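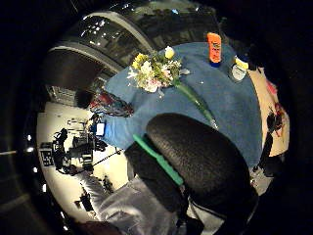

Chapter 4
Caring for Cut Flowers

A cut flower is still a living thing. When the stem is separated from the plant, the flower loses its supply of water and food, but its cells continue to breathe, and the petals continue to give water to the air. A bouquet laid on its side on a tablecloth, with its long green stems outside of any water, is already using what it has stored. How long it can do this depends on the kind of flower, on the air of the room, and on the treatment it received before it came to the table. In this chapter we study these conditions one by one, and we learn the work that a flower shop does every morning.

4.1 Water in the stem

Inside the stem there are many very thin tubes, which are called xylem vessels. Water moves up through them because the leaves and petals lose water at the top and so pull on the column below. When the stem is cut in dry air, a little air can enter the open ends of the tubes. The air then blocks the way, and the flower may hang its head even if the vase is full. The usual answer is to cut the stem again shortly before it goes into the vase. Use a sharp knife, since a dull one presses the tubes closed. Leaves that would stand below the water line should be removed, as they decay quickly and feed bacteria.

4.2 A shop in Clurham

Lavanya Bhat has kept a flower shop in Clurham for eight years. Her first lesson to a new assistant is always about buckets. Each bucket is washed with soap, rinsed two times and dried upside down before it is used again. In her opinion, more flowers are lost to dirty buckets than to hot weather. Her assistant, Karim Bouzid, did not believe this in the beginning. In June they made a small trial together. They put 40 stems of the same delivery in a clean bucket and 40 in a bucket which was only emptied and filled again. The second group was the first to bend at the neck, and the water had a bad smell. A trial of this size does not prove a rule, but you can repeat it in class with fewer stems (see Activity 4A).

4.3 Temperature and rest

After the second cut, the flowers should rest in a cool and dark place so that they can fill with water. This step is called conditioning. Many shops leave the flowers for a whole night, and roses with closed buds may need longer. Keep them away from ripe fruit. Apples and bananas give off a gas, ethylene, that makes many petals fall early. Carnations are especially sensitive to it.

Words to learn in this chapter: xylem, conditioning, ethylene, wilting, vase life.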